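19 de agosto de 2025 – cuaderno de taller, historia local de Lunddale

Sigo con los libros parroquiales. Hoy he vuelto al segundo tomo, el de la cubierta reventada, y por fin he podido abrirlo por la mitad sin oír crujir nada. Lo dejé en marzo con un peso encima y un papel secante cada pocos pliegos, y le ha sentado de maravilla (bueno, a casi todo; las últimas hojas siguen onduladas y me temo que así se quedan).

Lo que quería mirar era lo de Lomholm. En el folio 60, vuelto, el escribano pone «Lomholm» con una sola m en medio y una raya encima de la o. La raya me tiene loca. Puede ser abreviatura, y entonces habría que leer «Lommholm» o incluso «Lomnholm», o puede ser un simple adorno, porque este señor adorna todo lo que pilla. He comparado con otras rayas suyas de la misma página y en tres casos abrevia de verdad y en los demás no sé qué decir. Copio la palabra en la ficha tal cual, con la raya, y ya discutiremos la lectura. Por favor, que no la normalice nadie en la hoja de cálculo hasta que lo hablemos, que luego perdemos la pista y hay que volver al original.

Lo del significado del nombre lo dejo aparcado. La versión que se cuenta en el pueblo, la del islote donde varaban las barcas, es preciosa, pero la primera vez que la encuentro por escrito es en el folleto de las fiestas, y el folleto no cita nada. La final «-holm» cuadra bien con un terreno alto rodeado de agua, eso sí. La primera mitad, ni idea. Si alguien tiene a mano el mapa de las acequias viejas, que me lo deje en la bandeja.

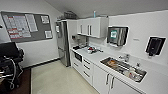

*El rincón de la cocinita y el tablón gris.*

Segundo asunto: la capilla. Llevamos meses repitiendo que el muro norte es anterior al resto y he querido ver de dónde sale la frase. Sale de la ficha 451, que a su vez remite al cuaderno de Heydari, y en el cuaderno de Heydari lo que hay es una nota a lápiz: «¿norte más viejo? mirar mortero». ¡Con interrogación! Alguien se comió los signos al pasar la ficha a limpio y desde entonces lo damos por sabido. No digo que sea falso, ojo, las piedras de abajo son más grandes y están peor escuadradas que las de arriba. Pero eso también pasa cuando se reaprovecha material de otra obra, y aquí se reaprovechó todo lo que se pudo. He corregido la 451 y he añadido una nota con el origen del lío.

Para lo del mortero necesitaríamos una muestra, y para la muestra hace falta permiso. Tengo el formulario a medias. Me falta el número de parcela; en el plano viejo aparece 3626, pero ese plano es de antes de la concentración y no me fío nada.

Tercero, las cajas de Bravis. Han llegado bien, secas, sin bichos a la vista. Son recibos del molino sobre todo, atados con un cordel que se deshace al tocarlo. He cambiado el cordel por cinta de algodón en el primer atado y he guardado un trocito en un sobre, por si interesa. Entre los recibos hay uno por «arreglo de la cruz del camino» y me he puesto contentísima, porque de esa cruz solo teníamos la leyenda del pastor y una mención de pasada. El recibo no dice qué camino. Tampoco lleva año, aunque el papel y la letra se parecen mucho a los del resto del atado, así que lo dejo en su sitio y con un testigo de papel para encontrarlo luego.

He probado la lámpara rasante con el recibo de la cruz y se lee algo más en la esquina de abajo, quizá una firma, quizá la prueba de una pluma. Con la lupa grande no mejora. Mañana lo intento con la luz más baja y desde el otro lado.

Pendiente:

- preguntar por el número de parcela actual de la capilla
- terminar el primer atado de Bravis antes de abrir otro
- repasar las fichas que citan la 451 y ver si arrastran el mismo error
- más secante, del grueso
- buscar otro «Lomholm» en el tomo primero, con raya o sin ella

El tomo segundo se queda en el armario plano, tumbado, con el peso pequeño. No lo pongáis de pie.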